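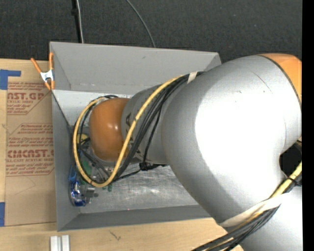

May 31, 2019

I finally started on the workroom. The bench had been buried since winter, so I took everything off it and put it back one piece at a time. Most of it didn't go back.

The metal bin stays. I bought it at Poirier for $25 and it has been more use than the plastic drawers I had before, which cracked at the corners. It has no lid, and I like that. If I have to open something I stop putting things away.

Small hardware goes on the wall shelf now, in the jars Agnes Munro gave me when she moved. Sandpaper is in a folder, sorted by grit. I kept one box of offcuts and told myself that was the limit – Clifford Paquette took the rest for his stove.

I still don't know what to do about the paint. There are cans in there from two houses ago, and the county drop-off is closed until the second week of June. They are lined up by the door for now.

The floor got swept twice. It's dark and hides sawdust well, so I went by feel more than by sight. Next up is the pegboard, if I can find the hooks.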